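From the Zilix bench: the arm build gets its practice room

If you stopped by the shared workshop in June you will have heard the news already, loudly, from whoever was nearest the door. The tabletop arm project has a name now (Purninari, the result of a very long vote) and it has a simulated room to practice in. We are so happy with how it's coming along!

For newer members, the idea is a helper arm for the back bench, one that can hand you a part, hold something while the glue sets, and put things back on the shelf. The real base plate is cut and drilled, the cable tray is on, and the stand no longer rocks when you lean on it. What we were missing was a place to try out reaches and grasps without wearing out the hardware or dropping somebody's project on the concrete. So a few of us spent the spring evenings building that place in software, using a stock Franka arm model and swapping grippers as we go.

We went for household clutter over neat test blocks, and that has made the whole thing much more fun. A sphere with a long neck is a completely different problem from a flat body covered in dials, and a tall thing with a pointed tip is different again. The objects come from a shared pile that anyone can add to. There are 17 in it right now, and 16 of them load without complaint. The last one falls straight through the table every time, and we have grown fond of it.

Renders from the practice room, with the rocket first, then the red vase, then the camera: 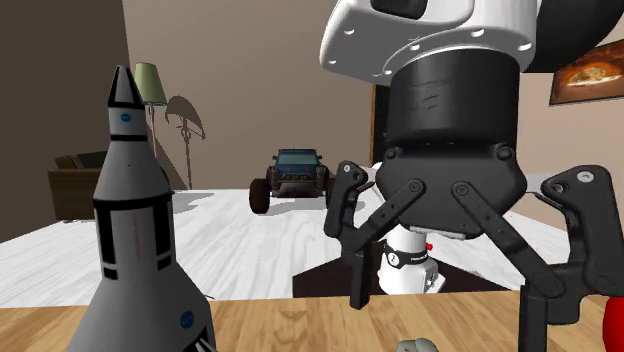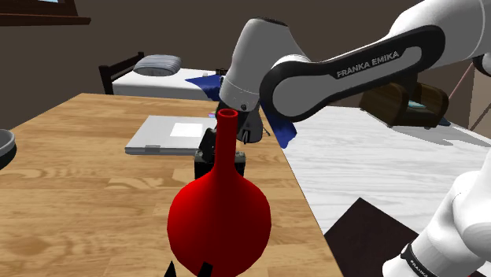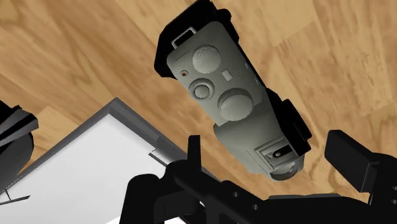

Next up is the grasp planner. The one we have now is called Menon, and it's a pretty simple thing: it looks at the shape, proposes a handful of finger positions, throws out the ones that would hit the table, and tries whatever is left. We let it loose on about 100 tries per object overnight and read the logs over coffee. Wide round bodies give it the most trouble, narrow necks much less, and we have a hunch the approach angle matters more than the finger spacing. If you have an opinion on that, please come and argue with us, we mean it.

On the hardware side, the order of spare bearings came in and the Brununent controller board is back on the bench after its second round of soldering. It powers up! It also hums a little, so if you have a good ear and a scope probe, your company would be very welcome. We still need finger pads too. Silicone, rubber sheet, old bike tube, bring whatever is in your scrap box and we'll try it.

Open bench for the arm is from 4 in the afternoon until the last person gets hungry. You don't need to know any code to join in. Sanding, wiring, measuring odd objects with calipers, and modeling new things for the pile all count, and there is a spare laptop set up for anyone who wants to drive the simulated arm around for a while. Bring safety glasses if you plan to be near the drill press, and please put the hex keys back in the blue tin.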